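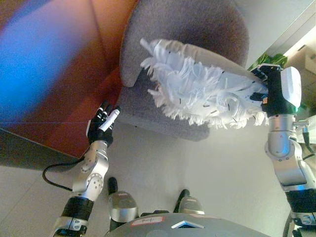 Looking after shaggy and feathery cushions

A cushion with a long, tufted front and a plain back needs different treatment on each side. Most of the damage I see comes from washing the whole thing as if it were a pillowcase.

Shake it first. Take it outside, hold it by two corners with the tufts facing down and give it a dozen short shakes. This brings out crumbs and grit that a vacuum only pushes further in. Turn it round and do it again from the other end.

For the tufts, use your fingers or a wide-toothed comb. Start at the tips and work back towards the base. If a clump won't open, leave it and try again after washing - pulling hard takes the strips out at the root.

The back can be wiped with a damp cloth and a drop of washing-up liquid. Wipe towards the seams, then go over it with clean water.

If the cover comes off, read the label before anything else. Many will take a cool wash inside a tied pillowcase, on the shortest spin. Dry it flat on a towel, away from the radiator, and comb it again while it is slightly damp.

On a grey upholstered chair, pale fluff shows up quickly. Run a rubber glove over the seat and then along the gap where it meets the backrest. A dry sponge does the same job on the curved parts.

Plump the cushion by pushing the corners in towards the middle, then pull them out to a point.

Rafail Raptis wrote in June to ask about fabric softener. Leave it out, as it makes long strips stick together.

Page last checked 14th July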